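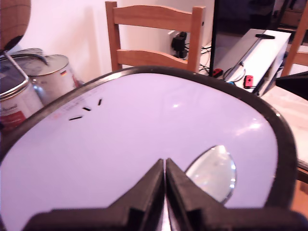
Somebody in the Thursday group said last time that the finger check is a waste of ten minutes if the cell was working when it was switched off. It is the part people most want to skip, so these notes start with it.

UNIT 3: LOOKING AFTER A TABLE-TOP GRIPPER CELL
Handout to go with the practical. Bring it with you, and bring the Zondus log sheet.

The cell
The arm carries a Brerer parallel gripper with two fingers and a camera looking down between them. The camera moves with the gripper, so the fingers are always in the same part of the view. If they shift in the view, either the camera mount has slipped or a finger has. Both happen. The mount is the more common of the two.

Stroke is 80 mm fully open. The controller counts it in steps, from 0 (closed) to 3067 (open). You will not normally type these numbers in, but you need to recognise them on the screen.

Before switching on
1. Emergency stop pressed in. Leave it in until step 5.
2. Try each finger by hand, side to side. There should be no play at the base. If there is, tighten the two base screws evenly, a quarter turn at a time.
3. Wipe the inner faces with a dry cloth. No solvent on the pads – it lifts the glue.
4. Follow the gripper cable back along the arm and check that it has slack at the wrist in both directions.
5. Release the stop, switch on, and wait for the steady light.

Zeroing the fingers
Close the gripper slowly with nothing between the fingers. The reading should settle at 0. A reading of up to 3 is acceptable and goes on the log sheet as it stands. Anything higher means dirt on the pads or a finger seated badly, so go back to step 2. Do not zero over it in the software. The fault will still be there and every later grip will be out by the same amount.

Then open fully and read again. Do the whole cycle twice and write down both sets.

Force setting
The Proneck controller takes force as a value from 0 to 255. Start at 128 for anything rigid. For thin-walled or coated objects start lower and work up until the object can be lifted without turning in the fingers. Write the value next to the object name, because the next group will use it.

Objects for the practical
Household objects are harder than blocks. They are shiny or dark, their sides slope, and the places where a person would hold them are often too wide for the gripper. Measure before you plan a grip. Anything wider than the stroke has to be taken by a rim, a handle or an edge.
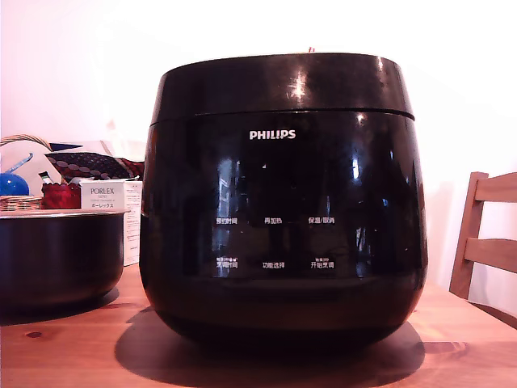 Fig. 2. Rice cooker, with the inner pot beside it on the table.

The body of the cooker curves outwards and the finish is glossy. Do not plan a side grip on it. The pot is a separate object with its own line on the log sheet.

Approach to a rim
Bring the fingers in open, one inside the rim and one outside, and stop short of the rim before closing. Watch the camera view as you come down. Close at the lower force, lift a little, hold, and set down again. If the pot swings, the grip is too far round from where you thought it was. Move the arm and start again. Do not correct it while holding.

Keep the fingertips off the inner wall. A nonstick coating marks easily.

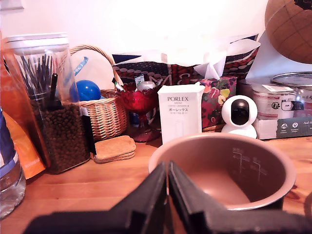 Checking the view
Do this with the arm parked and the gripper closed.
a) Both fingers are in view, with the line between them upright and near the middle.
b) Compare with the reference print in the Lumbantobing binder. If the line has moved sideways, loosen the mount clamp, bring it back and retighten.
c) Look for glare on pale surfaces. Move the lamp first, and only change the exposure if that fails.
d) Clean the lens with the lens cloth, never with the pad cloth.
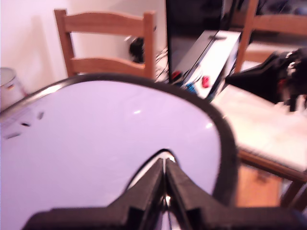 How often do the pads need changing?
When the surface has gone smooth, or when a force value that used to hold an object no longer does. Change both pads together, then zero the fingers again.

Shutting down
Open the gripper halfway and park the arm. Press the emergency stop, then switch off at the controller. Log sheets go in the tray by the door before you leave – unsigned sheets will be handed back.

Reading for next time: section on cable strain in the Brerer manual, and your own notes from Unit 2 on tool offsets.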